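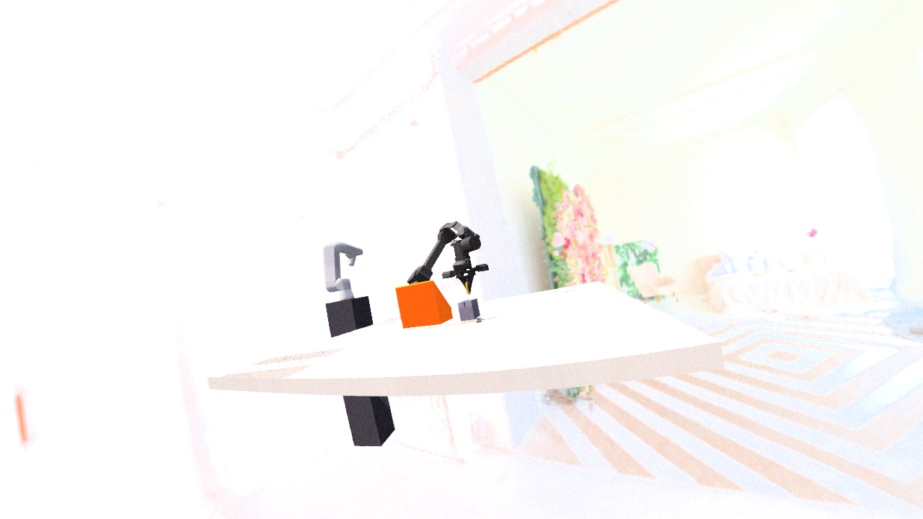 Chapter 4
Setting Up a Simulated Cell

Most mistakes in a robot cell are made before the arm moves. A simulated cell hides them well. The model loads, the fingers point down at the block, and everyone assumes the setup is sound. It may not be.

Take the Kettle cell, used through the rest of this part. A black arm has to pick up a small gray block beside a much larger orange one. The task looks easy, and sales sheets for software like Kalus say the setup takes 2 minutes. Our students at Gomatel needed about 56, and most of that went to one wrong number: the height of the tool tip.

The tip height tells the controller where the fingers end. If it is wrong, the gripper stops short or drives into the table – and a forgiving physics engine may let it do so without a warning. A gap between fingertips and block proves nothing by itself. Read the value, then check it against the drawing of the gripper.

Be just as doubtful about neighbors. A second arm standing behind the table can be idle in your program and still be in the way. Clearance to the large block should be tested at the elbow and wrist as well as at the fingers.

Section 4.1 covers the base frame, and 4.2 the tool tip. Section 4.3 repairs a Kettle file that was saved with both wrong.

Last updated: April
Contact Kilow Press | Copyright Kilow Press | Back to top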